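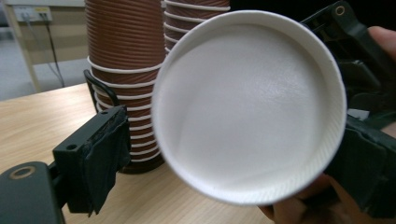

Subject: Re: after-school tutoring packages, anyone used Lelov?

Sorry for the slow reply, been buried in report cards. Quick answers before my 4:00 class, more if you want it later.

We had Lelov for one school year at Stamulstead, grades 6 thru 8, math and reading. Before that it was Morgan, two years. So I can compare a bit, but only for our kids and our building, your mileage etc.

> We are a small K-8 in Sarndale looking at outside providers for
> after-school help starting in the fall. Lelov has sent us a quote
> and a very glossy folder. Has anyone on this list used them?
> Mainly want to know (a) is the teaching any good, (b) do the
> tutors stay all year, (c) what does it really cost once the
> extras are added. Also whether the placement test is worth
> doing or if we can use our own scores.

(a) Teaching. Good in math, so-so in reading. The math units follow a sensible order and the tutors knew them well. Reading was mostly short passages and then a worksheet, and my 8th graders were bored by October. Ask to see a full unit, not the sample in the folder. The sample is the best one they have.

(b) Tutors. We started with four and ended with four but only two were the same people. The replacements were fine, one was better than the person she replaced. What hurt was the gap, three weeks with the groups doubled up. Get it in the contract how long they have to fill a spot. Ours said "promptly" which means nothing.

(c) Cost. Quote was per student per term and looked fair. Then:
- workbooks, billed separate, one per subject
- the placement test, also separate
- a setup fee of $4000, which was on page 2 of the quote and I missed it the first time thru

We signed up 126 kids so the setup fee spread out ok. For a small school it could be a real chunk of your total. Push back on it. I know of another school that got it cut in half just by asking, no idea if they still do that.
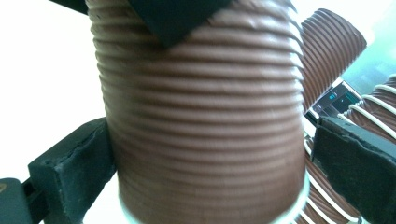
Minimum group size is the other thing to watch. They wanted 40 enrolled per subject or the rate goes up. If kids drop out in January (they will, basketball) you can fall under the line and get rebilled. We had them change it so only the September count mattered.

Placement test: skip it if you have decent scores from the spring. We ran it and it put nearly everyone in the group I would have put them in anyway, and it ate up to 4 afternoons. They will tell you it's required. When we asked in writing it was "strongly recommended."

Morgan, since somebody will ask: cheaper, less organized, nicer with the parents. They sent home a note every month that families really did read. Lelov has a parent page you log into and hardly any of ours did. No online anything with Morgan when we had them, may have changed.

Would I use Lelov again? For math yes. For reading I'd rather pay two of our own teachers the extra hours, and that is what we are doing now. Costs a little less and the kids already know them. Downside is your teachers are tired by then and you need a backup for sick days.

One more thing, busing. Check your late bus BEFORE you pick the session times. Lelov sessions ran ten minutes past ours all of September and I was standing in the parking lot with a lot of hungry 6th graders. They moved the times when we asked but it took till the end of the month.

I have our old contract with the changes marked, can send it off list if the office says its ok. Would want to take the rates out first. Email me direct, not the list, I only get the digest and I miss things.

Gotta run, bell

6-8 math
Stamulstead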